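**Come and sing with us: open call for the company of *The Skarholm Light***

Ellwood Players are putting on a brand new musical this April and we would love you to be in it!

*The Skarholm Light* is set on a tiny island where the lighthouse keeper's daughter decides, on the eve of her wedding, to row to the mainland and join a dance band. Leandro Segura wrote the music and lyrics, and it has everything: sea shanties, a tango, a very silly number for three aunts and a second-act ballad that had most of us in tears at the read-through. It has never been staged before, so whoever plays these parts will be the first people ever to do so.

We're looking for 28 performers aged 16 and over. You don't need to have been in a show before (plenty of us hadn't when we joined) and you don't need to read music, as Leandro makes practice recordings of every harmony line.

**Parts**

- **Inga**, the keeper's daughter. Strong mezzo with a belt to D. Playing age 18 to 30.
- **Magnus**, her father. Baritone, and a lovely acting part.
- **Petter**, the fiancé. Tenor. Must be willing to tango badly, then well.
- **The Aunts**, three women, any age, close harmony and good comic timing.
- **Bandleader**, any gender. If you play trumpet or sax, do say so!
- **Islanders and band crowd.** The ensemble sings in nearly every number and has the best of the dancing.

**Auditions**

Group workshops first, with a warm-up, a chorus from the show and some simple movement. If you'd like to be seen for a named part, please also prepare one song of your own in any style, up to 5 minutes, and bring the sheet music in the right key. We'll have a pianist. Wear something you can move in, and shoes that won't slip.

Rehearsals are two evenings a week at the Droststead Rooms in Grarnusham, with Sunday afternoons added for the last month. Please tell us about holidays when you apply. We can work round most things if we know early.

The membership fee is £40 for the whole production, and there's a reduced rate for students and anyone who'd find that difficult. Just ask, it stays between you and us.

**Backstage**

Not a singer? We need set builders, painters, dressers, prop makers and people for the follow spots. Brenda Lockwood runs the making sessions and will happily teach you.
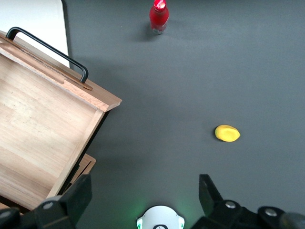

*Pale wood, with the grain showing.*

**How to apply**

Send us your name, a phone number, the part or job you fancy and a few lines about yourself. Please put "Skarholm" in the subject line and mention any access needs so we can plan for them. Applications are open from November 1, 2023, and everyone who writes will get a reply from Brenda with a workshop time.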